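Why old zinc roofs fail at the joints

Sheet zinc expands more than most roofing metals, and nearly every fault we were shown at Natthorpe came back to that. The old market roof there was laid in 3 m bays, with the sheets soldered rigidly at the gutter. Over the years the solder cracked and water ran in behind the fascia.

Pelletti, the contractor, lifted 372 sheets in August. Roughly 70 could be reused after cleaning. The rest had pitted from underneath, where condensation had sat against unventilated boards. White corrosion of this kind cannot be seen from above until the sheet is holed.

The new work uses standing seams with sliding clips, supplied by Sorier. Fixed clips are kept to a short band near the ridge, and the remainder of each bay is free to move. An air gap runs beneath the boards from eaves to ridge. No solder is used across a movement joint.

Karagiannis, who made the rainwater heads, cast them in zinc alloy and left them unpainted. They will dull to grey at a slower rate than the sheet. 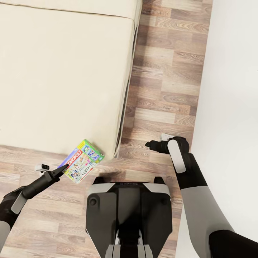 A reader in the trade wrote that the clips matter less than the air gap, and that he has stripped well-clipped roofs which had rotted from below all the same.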